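Category: Office Fit-Out / Desks and Booths

Single-Person Booths, Second Floor – November 2019

The Arriaga office was refitted with 138 single-person desks in place of the old open benches. Each one stands in its own light gray surround, open at the front. Brovel supplied the tops and Fudik the panels. The gallery covers one finished position with its mouse and pad, before monitors and keyboards were issued.
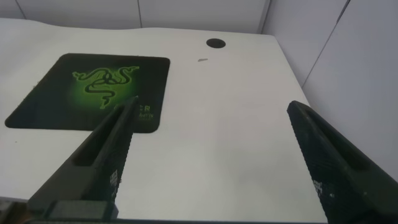 Black Razer pad on the white top, with a cable grommet near the back edge.
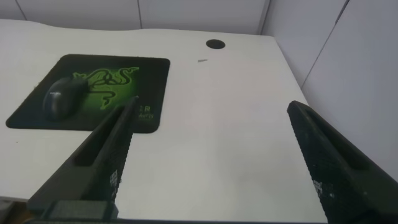
Mouse on the left half of the pad, partly over the logo.

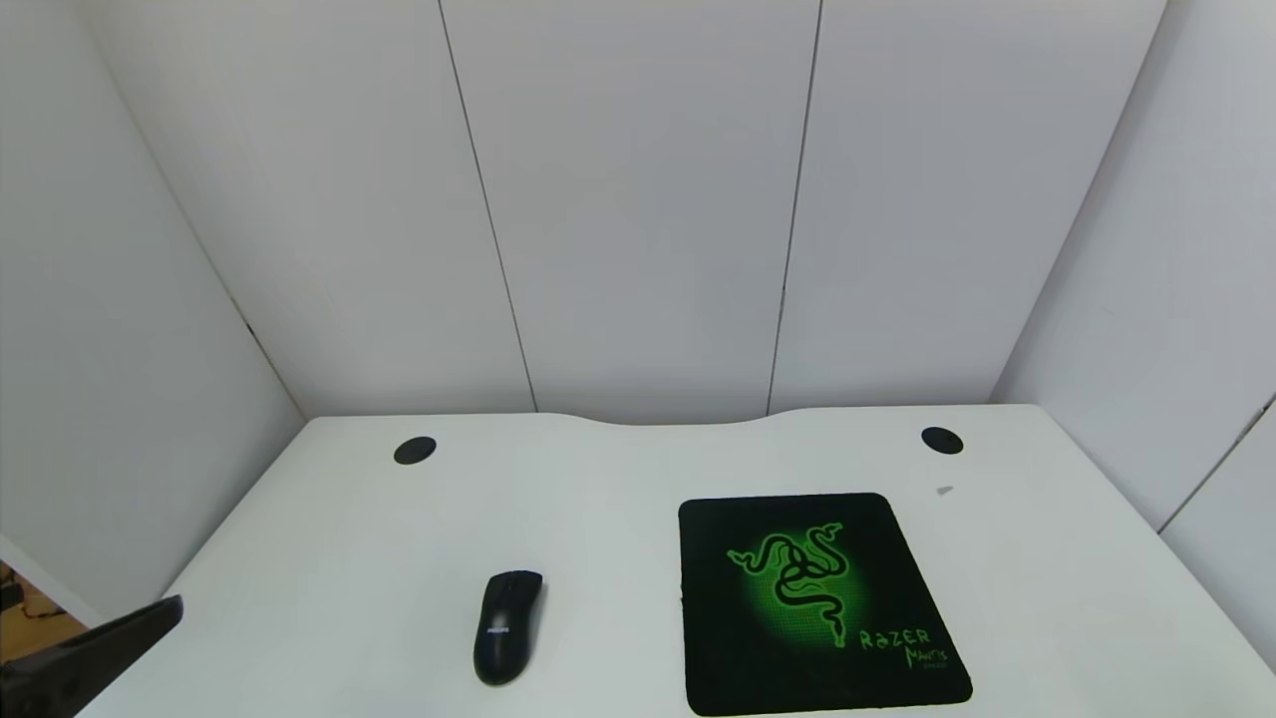
Back wall in three panels, with a grommet on each side of the desk and the mouse beside the pad.

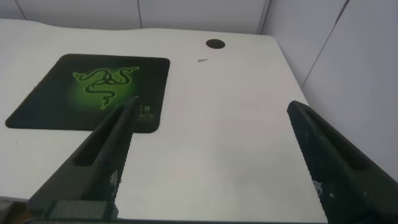 Pad at the left, clear desktop to the right of it.

Cable routing took more time than the panels did. The first layout by Shirley Ellwood had one power feed per desk, brought up at the center, and it was dropped after a trial in February. Power and data now run in separate trays under the top. The two round grommets near the back edge, one left and one right, let a monitor lead drop on whichever side the user prefers. The tops have a matte finish, and the curve in the back edge was kept from the original Brovel drawing. Allow around 70 minutes per position for two fitters – longer where the floor is out of level. Spare grommet covers are held with the Dosa tray parts.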